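Operario/a de preparación de pedidos con robots móviles (turno de tarde)

Drirero – Centro de preparación
Jornada completa. Contrato indefinido tras el periodo de prueba.
Incorporación: agosto
Vacantes: 2

Buscamos dos personas para la sección de preparación de pedidos de Drirero. Almacenamos y servimos recambios de fontanería y climatización para instaladores y ferreterías. Desde la primavera, parte del recorrido por los pasillos lo hacen robots móviles que llevan las estanterías hasta los puestos de trabajo. El sistema se llama Lightfoot y lo mantiene la empresa Sterkine, que tiene un técnico en la nave en horario de mañana.

El puesto ha cambiado bastante y preferimos contarlo antes de la entrevista. Antes, una persona de preparación salía con el carro y una lista, y pasaba buena parte de la jornada andando. Ahora trabaja en un puesto fijo, de pie o en asiento alto, y las estanterías van llegando. Se camina mucho menos y se repite más el mismo movimiento de brazos. Por eso la rotación entre tareas es obligatoria y está incluida en el cuadrante.

Qué va a hacer

– Recoger las piezas que marca la pantalla y colocarlas en la cubeta del pedido.
– Comprobar referencia y cantidad con el lector. Si no coinciden, el pedido se aparta y se avisa a la jefa de turno.
– Reponer estanterías con la mercancía que llega de recepción.
– Atender paradas sencillas de los robots: una caja caída en el pasillo, un código del suelo sucio, una estantería mal apoyada. Las averías las resuelve el personal de mantenimiento.
– Preparar a mano los artículos largos o frágiles (tubo, perfilería, termostatos con pantalla), que quedan fuera del sistema.
– Anotar en el parte de turno las incidencias, también las que se hayan resuelto en el momento.

A la zona de robots solo se entra con el pasillo detenido y el chaleco de presencia puesto. Es una norma sin excepciones y se aplica igual a la dirección.

Qué cambia para la plantilla

La instalación no ha supuesto despidos. Las dos vacantes se abren por una jubilación y por el paso de una compañera a mantenimiento. Cuatro personas de la sección han hecho ya la formación de operación avanzada, que tiene un plus mensual propio.

El sistema registra el ritmo de cada puesto. Según lo acordado con la representación de la plantilla, esos datos se consultan por puesto y por turno, no por persona, y no se usan para sancionar ni para calcular la parte variable del salario. El texto del acuerdo se entrega junto con la oferta para que pueda leerse antes de firmar.

Horario y cuadrante

El turno de tarde empieza a las 14:00 y termina a las 22:00, con descanso retribuido incluido. Cada 2 horas se cambia de tarea: puesto de recogida, reposición, preparación manual o revisión. Al comenzar hay un relevo breve con el turno de mañana, en el que se repasan los pasillos cerrados y los robots que están fuera de servicio.

Cada persona dispone de una taquilla con llave. La ropa de calle y los objetos personales se dejan en la entrada del personal antes de pasar a la nave. A los puestos no se puede llevar el teléfono, pulseras ni cordones colgantes.

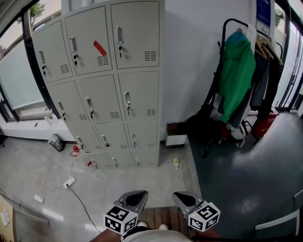 Taquillas y perchero para la ropa de abrigo.

Qué pedimos

– Experiencia previa en almacén, producción o reposición. No hace falta haber trabajado con robots.
– Español suficiente para leer instrucciones de seguridad y redactar un parte corto.
– Soltura con una pantalla táctil y un lector de códigos.
– Poder manejar cubetas de hasta 9 kilos. Los bultos que superan ese peso se mueven con ayuda mecánica.
– Disponibilidad para el turno de tarde completo.

Se valorará el carné de carretillero y haber trabajado antes con sistemas Jinlow, que seguimos utilizando en recepción. Si tiene alguna limitación física, indíquelo en la solicitud. Dos de los puestos tienen altura regulable y podemos estudiar adaptaciones.

Formación

Las primeras 64 horas son de formación pagada, dentro de la jornada. Se empieza por seguridad y preparación manual, y después se pasa al puesto de recogida junto a una persona con experiencia. La parte del sistema Lightfoot la imparte Pentti Saarinen, técnico de Sterkine, en español y con material impreso. Durante ese periodo no se trabaja a solas en la zona de robots.

Condiciones

– Salario según convenio, grupo de personal de almacén, más plus de turno.
– Plus de operación avanzada para quienes superen esa formación, que puede solicitarse a los 8 meses de antigüedad.
– Calzado de seguridad y ropa de trabajo a cargo de la empresa.
– Aparcamiento y parada de autobús en la entrada del polígono.

Cómo presentarse

Envíe el currículum desde el formulario de esta página, o déjelo en recepción en un sobre a la atención de Visitación Villalobos, jefa del turno de tarde. No hace falta carta de presentación. Indique un teléfono y la franja en la que prefiere que le llamemos.

El proceso consta de una entrevista y una visita a la nave con el turno en marcha, para ver el puesto y hablar con quienes ya trabajan en él. No se hacen pruebas de velocidad. Respondemos a todas las candidaturas, también cuando la respuesta es negativa.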